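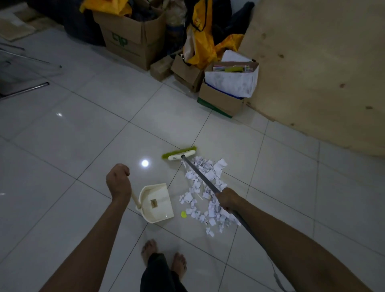
17 July 2019. Sourdough trial, batch 7, Brutell rye vs the Trasby white we had left over. Mixed both at 264 g water to the same flour weight, same starter, same bowl even. Rye dough stiff from the start, white one slack and sticky, stuck to everything. Flour went all over the tiles again when I tipped the bag. Need to weigh out from a tub next time, not the bag.

Folds every 30 min, four rounds. Skipped one on the rye, phone rang. Probaly doesn't matter.

Bulk: white had doubled by lunch, rye up maybe half. Kitchen warm. Put the rye on top of the fridge, left it another hour.

Oven: Barros deck, 200 to start, then down a bit when the top colored too fast. White loaf out at 193 F inside, a touch gummy near the base when cut. Should have gone longer. Rye came out heavy but the crust is good and it slices clean after cooling overnight (last batch, this one still on the rack).

To do
- salt: was it 2% in the white? didnt write it down
- ask Clovlow if they still mill the coarse rye, last sack is from October
- feed starter tonight, half rye
- new blade for the lame

Repeat the white w/ less water.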